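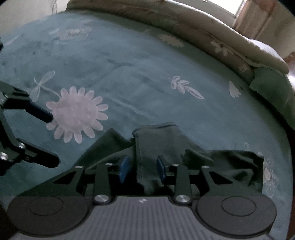 mapleandlint wrote:
I'd fold it in thirds the long way first, then roll. Halves leave you with a fat lump at one end.

Grolldale_Deb wrote:
Thirds never worked for me on thin cotton. It slides apart before I get to the drawer. I go in half, smooth it with my forearm, in half again, done.

tirkport77 (original poster) wrote:
Thanks both. To repeat the question for anyone joining: I do all my folding on the bed, one piece at a time, and the dark green stuff is what slows me down. I find the hem and lift it, and the rest stays in a heap on the sheet. My table is too small and I don't want to buy a folding board.

mapleandlint wrote:
Are you picking it up by the middle of the hem? Go for the corners. If you lift from the middle you get a peak and both sides drop.

tirkport77 wrote:
Middle, yes. Will try corners.

oldhamper wrote:
I disagree about the bed. It's soft, so every crease you press out comes back. I used the top of the dryer for years and the stacks were flatter. Also your back will complain.

Grolldale_Deb wrote:
Not everyone's dryer is wide enough, oldhamper. Mine holds one hand towel. A made bed is fine if you pull the sheet tight first. That flowered teal one would be good for it, dark green shows up well against it. Dark on dark is where I lose the edges.

oldhamper wrote:
Fair on the color. I still say hard surface.

sockdrawer_4 wrote:
When I worked at the laundry in Dambridge we did 300 pieces a shift and the rule was shake, corners, lay flat, fold. 2 shakes, no more. Most people at home skip the shake and then spend the time smoothing with their hands.

mapleandlint wrote:
Is that the place that got bought by Herrera?

sockdrawer_4 wrote:
Yes. They do 700 a shift now with new tables. Same folds.

tirkport77 wrote:
Did the corners and the shake tonight, 9 pm, whole basket. Quicker. Still rolling the green ones, because my drawer is shallow and a flat stack catches on the rail.

Grolldale_Deb wrote:
Roll from the folded end, then. The open end unrolls on you.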